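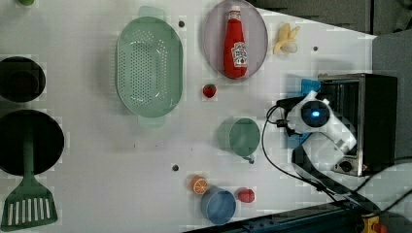 Play food

Play food is the general name for toy versions of food and drink, made for children to use in pretend cooking, shopping and serving. It is usually sold or kept together with toy kitchenware such as pans, plates, colanders and spatulas, and is a common part of the home corner in nurseries and infant schools.

Contents of a set

Fruit and vegetables make up the largest part of most sets. Bananas, strawberries, apples, carrots and tomatoes are chosen often, as young children can tell them apart by shape and colour. A banana may be made whole, or already peeled with the skin spread outward. Some makers supply a separate skin that can be taken off and put back.

Bottles, tins and cartons form a second group. Ketchup bottles are usually red with a pale cap and a printed label. Bread, eggs, cheese and slices of cake are also widely found. Meat and fish are less common in older sets.

Kitchenware

Toy kitchenware follows the shapes of the full-sized article but with thicker rims and fewer separate parts. Frying pans are most often black or grey. A colander may be round or oval, commonly with a handle at each end, and the holes are sometimes reduced to a simple pattern. Slotted spatulas, ladles and spoons are made to match the pans, although households and schools often mix toy pieces with small items from a real kitchen.

Materials

Early play food was made of wood, plaster or papier mâché. Moulded plastic became usual in the second half of the twentieth century. Felt and knitted food is made at home and by small workshops, and is preferred by some nurseries because it is quiet -- a wooden pear dropped on a hard floor is not.

Makers

The firm of Imard, based in Trornitz, began with a boxed set of 30 pieces designed by Vilgot Söderlund. Its later catalogues listed up to 100 different foods, sold singly as well as in boxes. Lernton, a rival maker, dealt mainly with schools and supplied its fruit in net bags. Catalogue number 2242, a breakfast set with a pan and two fried eggs, is the Lernton item most often met with second-hand.

Use in teaching

Teachers use play food for sorting by colour or kind, for early counting and for learning the names of foods in a second language. Wanting Yuan and Shuzhen Cheng described a shop game in which one child reads out a list and another fetches the goods to a table. Plates and pans can serve as sorting trays in the same game.

Care

Plastic pieces are washed in warm soapy water and left to drain. Wooden ones are wiped with a damp cloth -- soaking may lift the paint. Felt food is normally washed by hand and dried flat.

See also: Toy kitchen; Dolls' tea set; Home corner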